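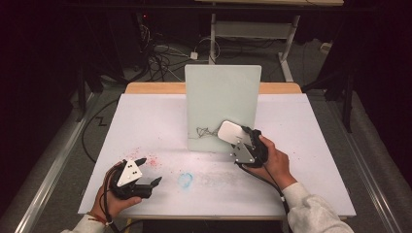 Small upright board with dark scribbles along the bottom

Child's GPS watch shows the wrong place indoors
Posted by Davoud Kermani, 8 June 2021

We bought a Semance watch for our daughter in January. Outside it works well and the spot on the map is usually right at her feet. Once she goes into school, the app puts her across the main road or in the parking lot of the supermarket behind it. Yesterday it was off by 200 meters and I got a "left safe zone" alert in the middle of a meeting. The safe zone is set to 50 meters, centered on the front door. Is the watch faulty, or do they all do this? I have restarted it and updated the app. It's set to report every 3 minutes.

Thitima Thongsuk
Probably not faulty. GPS is weak inside a building, so the watch falls back on Wi-Fi networks and then on cell towers. A tower fix can be off by 1,000 meters in some areas. Look in the app for the type of fix next to each position. If it says "LBS" that's the tower one, and you can ignore small jumps. Check that Wi-Fi positioning is turned on too, mine was off out of the box. Then make the safe zone bigger. A 50 meter circle is too tight for a school, and you'll keep getting false alerts. I use 200 and hardly get any now. 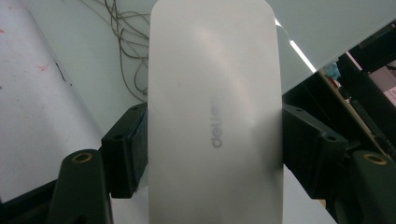
Ninenix
Had the same trouble with a Jonton watch and sent it back. The replacement did exactly the same thing, so I wouldn't bother with a return. Shorter reporting times won't fix it either, they only run the battery down by lunch. Does your school even allow them switched on in class? Ours wants them in school mode until pickup, and the location still comes through but calls are blocked.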